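Newsroom > Product Announcements > Home Textiles

Heltorley Extends Adodholm Terry Line With Folding Guide and Revised Care Instructions

HELTORLEY, December. Heltorley today announced an extension of its Adodholm range of terry towels, together with a printed folding guide and a revised set of care instructions. The towels will ship to trade customers with the spring order book. The folding guide is available now to retailers, guesthouses and laundries that already stock the range.

The extension adds a green colorway with a contrasting pink border. The ground is a looped pile in muted yellow-green. The border is a wide stripe with a fine ribbed weave, and small rectangles in the same ribbed pink are set into the green beside it. A grid of orange blocks, divided by cream stripes, is placed in the body of the towel.
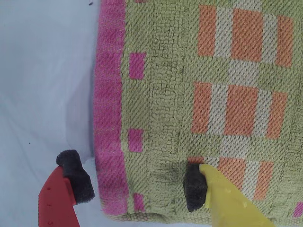
Adodholm terry in green, with pink border and orange and cream grid.

The pattern was drawn by the Rawat design office, which has supplied artwork for the range from the start. According to the office, the grid is intended to give a visible reference when the towel is folded. A fold made parallel to the cream stripes will bring the edges into line, and an uneven fold shows at once as a slanted stripe.

The new towels have a cotton pile weight of 994 grams per two square meters, unchanged from the existing range. They will be sold singly and in cartons of 12.

Folding guide

The guide covers three folds: a flat fold for open shelves, a narrow fold for rails and a compact fold for drawers. All three begin with the towel laid out flat on a light, plain surface. Heltorley recommends covering the table with a clean sheet before work starts. Loose lint is then easy to see and can be shaken off between towels.

For the compact fold, the towel is brought in along its length first and pressed lightly with the palm. It should not be compressed. Terry that is packed down hard takes longer to recover its loft, and a finished bundle should keep rounded edges and some give.
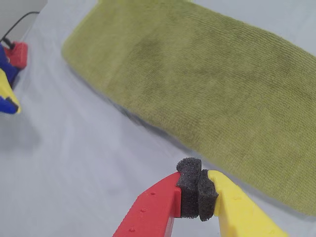 Reading time: 3 minutes

Retailers taking part in a trial of the guide folded a total of 190 towels. Shelf depth was the most common difficulty reported. The guide therefore gives fold widths for shallow shelving on a separate page, with the measurements repeated on the inside back cover.

Surface wrinkles are normal in terry that has been stored folded. They should be smoothed outward from the center by hand before the first fold is made. Ironing is not recommended, as heat and pressure flatten the loops.
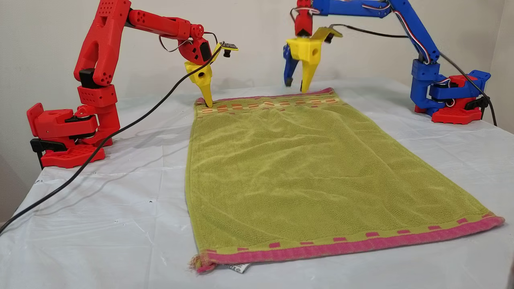 Green terry towel laid flat on a white plastic table covering.

Care instructions

The revised instructions replace the card previously enclosed with the range. The main changes are as follows.

Wash before first use, with similar colors. Green and pink towels should not be washed with whites for the first few cycles.

Do not use fabric softener. It coats the pile and reduces absorbency.

Lift the towel by the body and not by the border, and let it hang for a moment before folding. The weight of the cloth will open most creases.

Trim pulled loops with scissors. Do not pull them through. 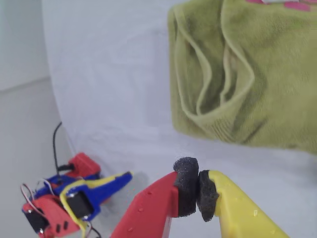 Olive-green terry towel held up in soft vertical folds.

Availability

Trade orders for the green colorway open in January through Heltorley and through Pirum, which distributes the range to independent stores. Pirum currently supplies 47 stores. Existing colorways remain in production, and there is no change to their trade prices.

Copies of the folding guide can be requested with any Adodholm order. The revised care card will be enclosed with all new stock. Stores holding older stock may ask for loose cards at no charge.

About Heltorley

Heltorley manufactures woven and terry textiles for household and hospitality use. Its ranges include bath towels, kitchen towels, bath mats and table linen.

Trade inquiries should be addressed to the Heltorley sales office. Press inquiries, including requests for fabric samples, should be addressed to the newsroom.

Related releases
Adodholm bath mats: change to backing material
Pirum to distribute Heltorley kitchen towels
Rawat design office: stripe and check patterns for table linen
Updated carton labels for trade customers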